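Opinion > House and Hearth > Essays
2 min read

I have lived in Trulosville for 40 years, and I'll say it plainly: we gave up on doors too soon. Everybody wants one big open room now, and I do understand it (the light!), but I miss being able to shut away a messy supper.

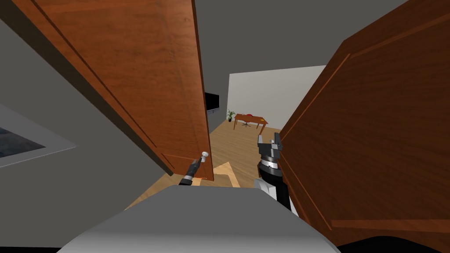
Recessed panels and a small round knob.

My kitchen had a door once, and I was talked into taking it down. By October I could hear the dishwasher from my bed, and the television from absolutely everywhere, and I've been grumbling ever since.
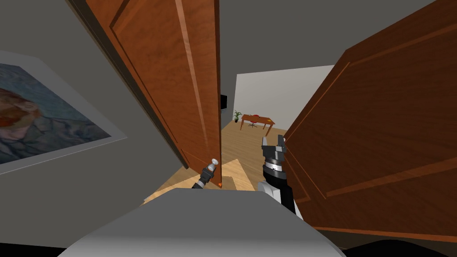
Double doors, opened wide.

A door lets two people love each other and still listen to different radio stations.

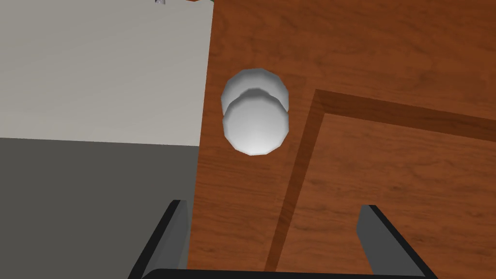
So I'm putting mine back, and if the folks at Bestby think me old-fashioned when I come in asking for hinges, well, they're welcome to come over and hear that dishwasher.

Contact us | © Cuvton Essays | Back to top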